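Small packs, slow growth: a conversation with Mercedes Agudelo about tea

11/12/25

When Mercedes Agudelo started to buy tea for Bandara, the company sold to 13 customers, and most of them were hotels. Today it delivers to 905 shops and cafes, and she is still the person who tastes every lot before it is paid for. I met her in the Skeswood office, in a room with a kettle, a sink and a very long shelf of cups.

I asked her first if people are drinking more tea than before. She thought for a while before she answered.

"In our region, yes, but slowly," she said. "The volume is growing a little. The value is growing faster. People buy a better tea and they use it with more care. My mother would put three spoons in the pot and forget it on the table. Her grandchildren use a timer."

According to her, the change is strongest in Istevach, where the coffee shops had no interest in tea for many years. They kept one box of black tea bags behind the counter for the customer who asked. Now several of them have a tea menu with five or six lines. Agudelo told me that green tea was expected to lead there, and the company bought for that. In fact it was a dark, roasted oolong that was sold out first, and she had to write to the growers in January to ask for more.

"I was wrong about this," she said. "I had bought nine chests and I believed it was too much. I still have the message from the warehouse, asking me where they should put it all."

Prices were the next subject, and here she became more serious. Last year's harvest was weak in two of the places where Bandara buys, because the rain came late and then did not stop. The cost of transport also went up. The company raised its prices one time and decided to wait with the second increase. I wanted to know how long it can wait.

"Until the spring contracts. After that I cannot promise. If I pay the grower less, next year he plants something else, and he is right to do it."

She does not agree with the opinion that cold bottled tea will take the place of hot tea. Prirncombe, the bottler that takes part of her cheaper leaf, had a good summer and ordered nearly 1,300 sacks. But she sees these as two different drinks with two different customers. A person who buys a cold bottle at the station is choosing between this bottle and a lemonade. The pot at home is not in that competition at all.

We talked also about herbal infusions, which she refuses to call tea. Bandara sells them, and they bring good money in winter, mostly mint and lemon verbena. "I taste them, I approve them, I do not love them," she said, and poured me a second cup of something from the second shelf. It was a little bitter and I liked it very much.

Before I left, I asked what she would change if the decision was only hers. She answered immediately that it would be the packaging.
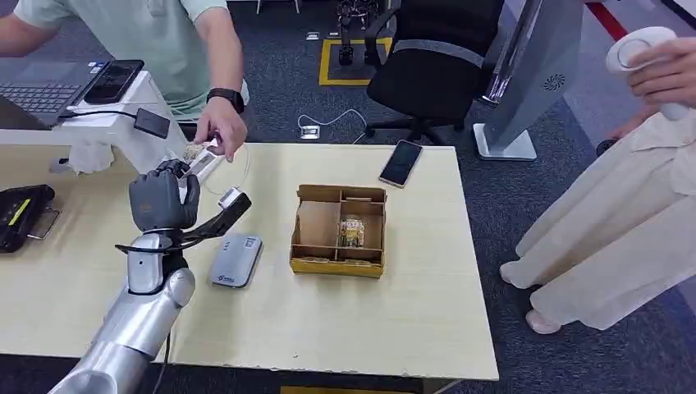

Tea loses its smell quickly after the pack has been opened, and for Agudelo this is the reason why a household should never buy half a kilo at once. The shops prefer the large bags, which fill the shelf and need less work. She would prefer the opposite. "Make it small," she said. The size she has in mind is close to that of the little white and translucent package in the photograph, which a hand can close its fingers around and hold upright. Such a pack would be finished in a week or two in a normal family, and the last cup would still taste like the first. The cost is higher for each gram, and she has not yet convinced the sales department. They will speak about it again after the spring contracts are signed, and until then the large bags stay in the catalog.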